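Talk notes – "Who owns your save file?"
Bredside games meetup, main room, 24 minutes plus questions

Start with the Rallovura story. Don't rush it, people like this one.

So last July I got a message from Su-bin Hwang, who I used to play co-op with. She'd put 265 hours into Rallovura. Big farm, two ships, the lot. Then the studio, Adano, moved everyone over to a new account system and her save was just gone. Support offered her a hat. A hat! (wait for the laugh)

Ask for hands: who's lost a save? Who's still mad about it?

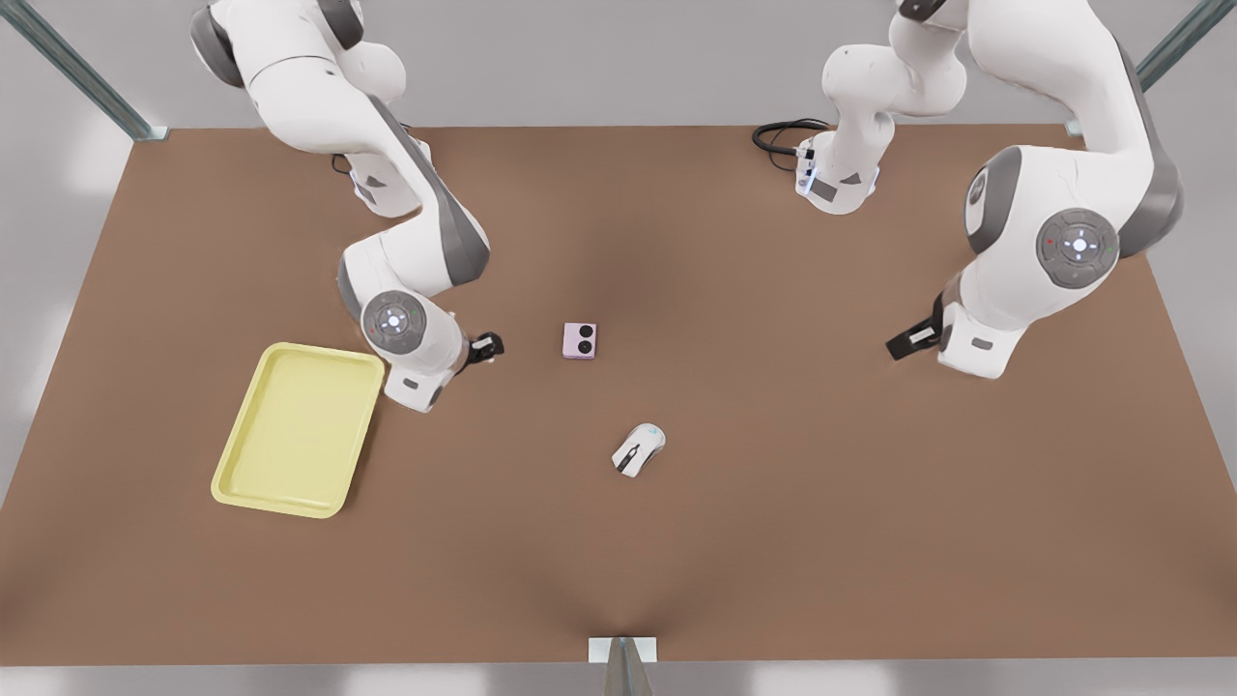 Page 2

Okay, so what did Su-bin own? She paid 50 dollars for the game and I read the terms so you don't have to. They run to 55 pages on my tablet. The save gets one mention, and it says Adano can change or remove "stored progress" whenever it likes. I read that bit out loud to my sister and she thought I was making it up.

Quick bit of history here, keep it short. Memory cards. You could take your card to a friend's house, and if you lost it, well, that was on you. I left mine on a bus once. Cloud saves fixed that and I love them – I switch between the laptop and the TV all the time – but now there's a company in the middle.

Slow down here. I always talk too fast by this point.
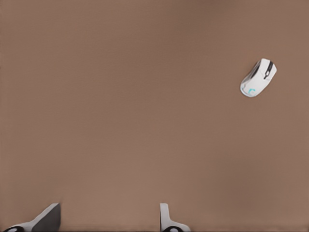 Dae-han Koo sees it the other way, and I want to be fair to him. He's worked on the server side and his point is that an online save is half the studio's stuff anyway: prices, player trades, anti-cheat flags. Hand all that out as a file and somebody will edit it by lunchtime. He's right about that! I told him so. But Su-bin was playing on her own private farm, so who was she going to cheat?

What I'd ask for: an export button for solo play, and a proper warning by email before any account move. The little team behind Shin has had the button from day one. It's buried in the settings menu, under Sound for some reason, but it works.

If there's time, tell the one about the corrupted dragon. If not, straight to questions.

Drink some water. Give the mic back to Dae-han.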